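Skevora two-arm bench kit

Posted September 28, 2025

I get the same email every week, usually from someone with a sink full of dishes: can I buy one of these and have it do my chores yet? Short answer, no. Longer answer, it depends on the chore, and that's why this page is chattier than the spec sheet (which you can still get from our Plelard office if you ask nicely).

The kit is a matched pair of arms with two multi-fingered hands, the wrist housings and the controller. It runs from Tudulov, our own software, and you'll want a solid table. Lead time is 14 weeks at the moment. I know, I know, it was worse in July!

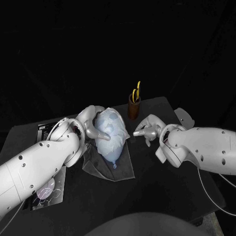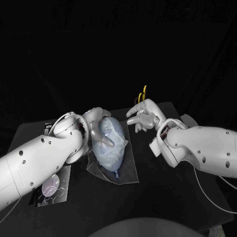
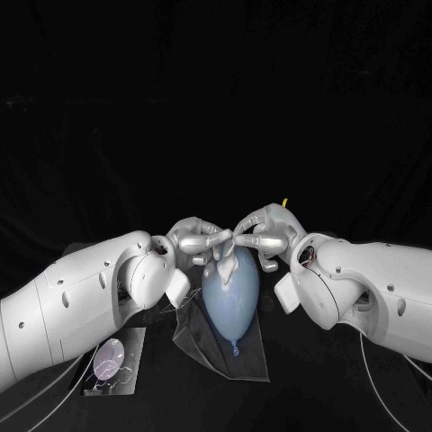 What I care about is soft stuff. Rigid parts are easy to sell, because a bracket is the same shape every time you grab it, but a household is mostly socks, bin liners, bread bags and tea towels, and a shop floor has plenty of floppy packaging too. Anything puffed up with air is its own kind of nuisance, like the pale one resting over that dark sheet between the two hands, where a fingertip in the wrong spot changes the shape of the whole job. People do it while chatting. A machine has to be taught, and then taught again with a different bag.

So where are we? Folding a towel on a clear table, I'd say yes, if you're patient. Sorting dry goods into bins, yes. Tying things off, some days are lovely and some days I go home early. Loading a dishwasher full of somebody's odd-shaped mugs, please don't buy a kit for that.

Each order comes with 20 hours of remote setup help, and spare fingertips are sold in packs of 29 (don't ask, it's how the tray is moulded). The Juhász table mount is extra and I'd get it, my own bench wobbled for months before I gave in.

Related items
Juhász table mount, grey
Tudulov licence, single bench
Spare fingertips, pack of 29
Skevora cable tidy

We use cookies to remember your cart and favourite items. OK / Manage

Contact us | © 2025 Skevora | Back to top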